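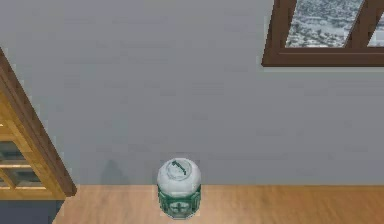

Simulation Scene Rules -- Frequently Asked Questions

These rules cover every simulated scene submitted to the Lerden library, from single-object rooms up to full house layouts. If your question isn't answered below, write to Ulises Ticona (scene intake) or Bradley Blackburn (review).

Who has to follow these rules?
Anyone who adds, edits or re-exports a scene. That includes contractors working on Dresero tasks. Scenes used only on your own machine are exempt until you share them.

What counts as a new scene?
A change to the room, the lighting, or the set of movable objects makes a new scene and needs a new review. Moving an object to a different start position does not. Log it as a variant.

Does every scene need a robot in view?
No. The object and its surroundings can be checked before any arm is placed. Reviewers look at the bare scene first, and many problems are easier to fix at that stage.

How many movable objects are required?
One is enough. A lidded jar standing on a floor is a complete scene if its task file says what should happen to it. Do not add clutter to make a scene look busier. Clutter has its own category and its own review sheet.

How do I decide what is movable and what is fixed?
Walls, floors, window frames and stairs are fixed. Anything the task names is movable. If a part could be either, such as a loose step or a shelf board, mark it fixed and say so in the notes. Lids are handled separately (see the next question).

Is a lid part of the jar or its own object?
It depends on the task. If the task is to pick up and place the whole jar, the lid may be joined to the body. If the task involves opening, the lid must be its own part with its own mass. A handle on the lid follows the lid. State which version you used in the first line of the task file.

How close to a wall can an object start?
Leave at least 6 cm between the object and the wall unless the task is listed as near-wall. Near-wall tasks are allowed and useful, but a gripper that opens sideways may have no room to close, and that failure should not be charged to the policy. Measure from the collision shape. Camera views make objects look closer or farther than they are.

What are the rules for collision shapes?
Use the simplest shape that gives correct contact. Raised decoration on the side of a container can be left out of the collision shape. Handles that a task expects the gripper to use cannot. Drop tests are run 20 times for each movable object, and all of them have to settle without sinking or jitter.

Can I use an outdoor view behind a window?
Yes. Snow, streets, fields and plain sky are all fine. Keep the view the same across all variants of one scene. If the outdoor image changes the light inside the room, treat it as a new scene.

Are large bare walls acceptable?
Yes. Blank surfaces are common in real rooms and they are a fair test for depth estimation. Don't cover them with posters just to help tracking.

What about shadows?
Shadows must come from the scene's own lights. Painted shadows are rejected. If a shadow falls on a wall, the reviewer will move the light and check that the shadow moves too.

How long does review take?
Allow 23 working days for a first submission. Resubmissions with only small fixes go to the front of the line.

Why was my scene returned without comments?
Usually the task file was missing or would not load. The Bhat checker rejects these before a person sees them. Run the checker yourself before you submit -- it takes less than 60 seconds on most scenes.

Can results from a reviewed scene be used as safety evidence?
No. Review means the scene is sound for training and comparison. It says nothing about how a physical robot will behave near people. Safety testing on the Flerach floor has its own rules and its own sign-off.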